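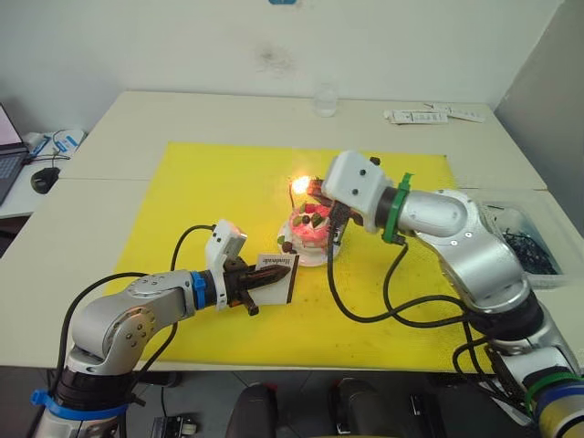
3.2 Small cakes, candles and the bit before anyone eats

Figure 2. A small cake on a clear plate, with pink and white frosting, fruit pieces on top and one candle alight. The handwritten card is close by.

I went into the interviews thinking I'd be writing mostly about flavour. People hardly wanted to talk about flavour! What they kept steering me back to was the few minutes between the cake landing on the table and the first slice coming off it, and that's what this section is about.

Of the 69 households in the Furkton diary study, most had bought at least one small cake in June (by small I mean one you could carry on a dinner plate, which is the size we asked them to write about). The diaries came back with 673 separate entries, and Liudmyla Semeniuk and I coded every one of them at her kitchen table over a fortnight. We used two passes. In the first we just marked what got handled: the plate, the candle, the lighter or matches, the card, the knife. In the second we marked who did the handling and in what order, if the person writing had bothered to say.

The order turned out messier than I'd guessed. I had pencilled in plate, candle, card, flame, as that's how my own family does it, and I assumed it was how all families do it. Plenty of diarists put the card in last of all, with the candle already burning, and a fair few wrote crossly about it. One mum described leaning over the flame with a paper topper and thinking about her sleeve the whole time. Another household always adds the card after the blowing-out, so it ends up in the photo without any wax on it.

Handwritten cards deserve a paragraph of their own. Shahla Mohammadi, who ran the bakery visits, had told me early on that shops would happily sell a printed topper for next to nothing, and I expected those to take over. They didn't, at least in our lot. People liked their own wonky writing on a plain white card, and a card with a dark border was a favourite because the edge shows up against pale icing. In Figure 2 the writing is black on white, which reads well enough next to pink frosting. The colour of the table covering came up too (yellow got several mentions as cheerful), though I wouldn't build a theory on it.

Fruit on top made the candle harder to place. A diarist who bought from Cledetti, the corner bakery, said she moved the same berry over and over looking for a patch of bare frosting, then gave up and put the candle off to one side. Off-centre candles were far more common than I'd have bet on. I asked about them in the follow-up calls and most people simply hadn't noticed, though once it was pointed out they had opinions! Leaf decorations got treated as fair game and were shifted, tucked down beside the plate or pulled off before lighting.

As for the lighting itself, a lighter with a nozzle was mentioned much more warmly than matches. The word "reach" comes up again and again. You can keep your hand well back from the cake, and with a single candle the whole job is over before the singing has got itself organised.

I should say that the diaries are thin on cakes eaten alone. We had a handful of entries like that and they read quite differently, with no card and usually no candle. Shahla thinks they belong in a separate paper and I've come round to her view, so they are left out of the counts in Section 4.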